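April, late, kettle on

Spent most of today thinking about a plate. I would like to say there was more to it than that, but I've looked back over my notes and they say "plate" four times and "lunch" once.

It came from Zirnis, the secondhand place on the corner, along with the blue cup. Sneha says the plate is cream. Cường says beige. I had it down as white until I put it on a white table against a white wall, and now I can't call it white with a straight face. Yetunde looked at it for a good while and offered "oatmeal," and then went off to find her coat.

The cup has no such trouble. The cup is blue and knows it. I moved the two of them closer together, then farther apart, then had a sandwich over the sink so as not to disturb anything.

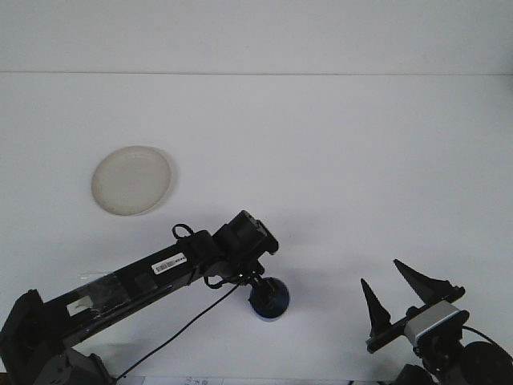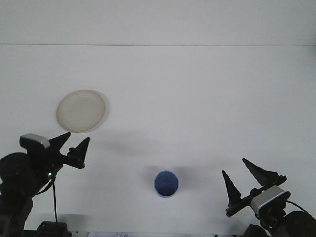
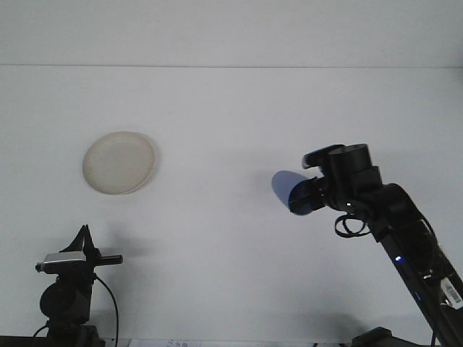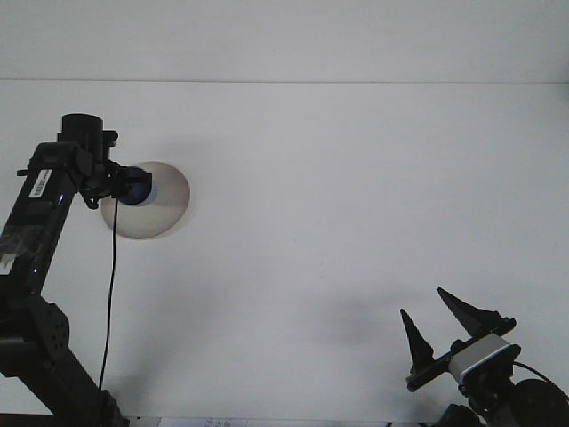
2 min read

So, a pale round plate with a bit of a raised rim, plain as a cracker. I've grown fond of it. My mother's plates all had pheasants on them, and you had to eat down through the gravy to find out which pheasant you'd been given. A plain one asks less of a person at breakfast.

Lộc wants to know where the rest of the set is. There is no rest of the set. I told him Sala had a box of matching ones and he said well, go and get them, and I said I'd think it over – I will do no such thing. Four plates means four people to supper, and then somebody mentions dessert.

The table I'm less sure of. White seemed like such a good idea in the store. It shows every shadow, and by evening it also shows every crumb, fingerprint and ring of tea, so that I've become a man who carries a damp cloth from room to room. Định says to get a tablecloth. Định has never ironed anything in his life.

The wall was my doing as well. The paint was called something like Quiet Linen, and there were two other whites on the card that I agonized over for a week. Held up to the window this afternoon, all three looked the same. I've put the card back in the drawer with the batteries.

Tomorrow: return the spare paint to Stadley, if they'll take a can that's been opened. Buy bread. Ask Yetunde if she meant cooked oatmeal or dry. Also need to find the lid of the butter dish, missing since the move, and write back to Sneha about the chairs before she buys them for me. She's leaning toward white.

Kettle's boiled. I used the brown mug with the chip in it.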